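Comunidad > Almacenaje y orden > Cajas y módulos

Módulos blancos con etiquetas cuadradas: ¿se pueden cambiar de sitio sin que baile el conjunto?

Publicado por Traian Husar en marzo

Tengo un juego Skovar de cajas abiertas y un mueblecito con baldas, todo blanco, dentro de un marco bajo de tramos encajados. Lo uso para clasificar piezas pequeñas sobre una mesa negra.

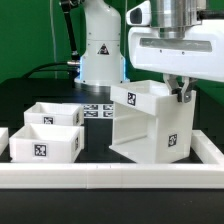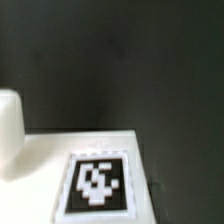
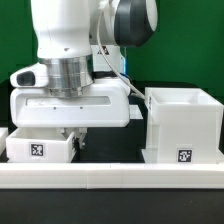
Mi duda es la holgura. El marco mide 452 mm por dentro y las piezas no lo llenan, de modo que al sacar una las demás se desplazan. He probado con cinta de doble cara, pero deja residuo. El módulo de baldas es el peor: es un armazón abierto, con bandeja arriba y dos baldas interiores, y si se agarra por la esquina superior derecha, como en la primera foto, el peso queda descentrado y al apoyarlo gira. Las etiquetas en blanco y negro tienen que quedar a la vista, porque identifico cada pieza por ellas. ¿Conviene fijar las cajas al fondo o rellenar el hueco?

Stemitz
Rellenar. Si fijas al fondo pierdes la ventaja de que sea modular. Corta listones de PVC espumado al ancho del hueco y colócalos contra la pared interior del marco, sin pegar. Mide en dos puntos: los tramos encajados acumulan error en cada junta y el marco rara vez queda a escuadra. En el mío había 3 mm de diferencia entre un extremo y otro. En cuanto al módulo de baldas, sujétalo por el centro del borde superior y apoya primero la arista trasera. Para las etiquetas, vinilo mate; el papel plastificado refleja y se levanta por las esquinas.

Radu
yo puse fieltro debajo y listo

Grundbridge
El fieltro reduce el deslizamiento, pero no corrige la holgura lateral. Además levanta la base y, si las cajas van justas con el borde del marco, sobresalen. Lámina de silicona de 0,5 mm, recortada 5 mm por dentro del perímetro de cada caja. Se lava con agua y jabón y recupera el agarre. No la uses bajo el módulo de baldas si lo mueves a diario, se arruga.

Contacto | © Comunidad Almacenaje y orden | Volver arriba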